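Trade & Contractor | Features

Two Generations on the Scaffold
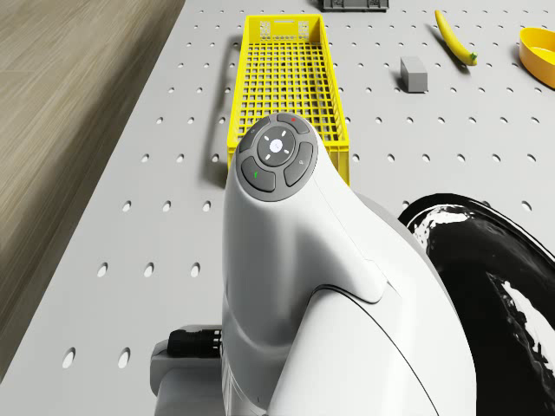
A white arm with a round, dark gray control pad at its tip, in a computer rendering.

Virgilio Mangubat started plastering houses in Macapagal at 31, after a few years hauling cement for other crews. His son Teodoro now runs the firm, Fuvano, with Lorna Tagle handling estimates.

Most of the work is repair. Old exterior walls crack at the window corners, water gets behind the render, and the owner calls in March when the stain shows indoors. Tagle quotes by the wall and won't price a job from the street.

"You tap it first," she says. "If it sounds hollow, it comes off."

The crew puts on 2 coats and leaves the first one alone until Teodoro says so. Virgilio still mixes the finish coat himself.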